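Re: Washing a checkered tablecloth without fading the red

dandale_jo wrote:
Hi all! I've got mine down on the table again (I do love it) but the pink squares are getting tired. Cold wash, or a cool hand soak?
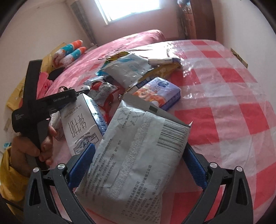
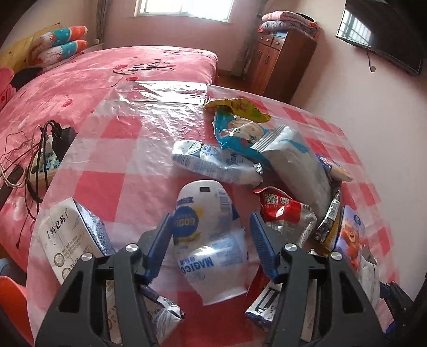
My checks, red, pink and white, in both photos.

Nadhirah Sinaga wrote:
Oh, lovely! Cold and inside out, always, and dry it in the shade. Mine's had 14 summers that way.

old_pitano wrote:
Can't agree, sorry. Cold never lifts gravy. I wash at 40 and the red is fine.

Nadhirah Sinaga wrote:
Inside out, listen to me, it's a tablecloth! Face down on the line, I meant.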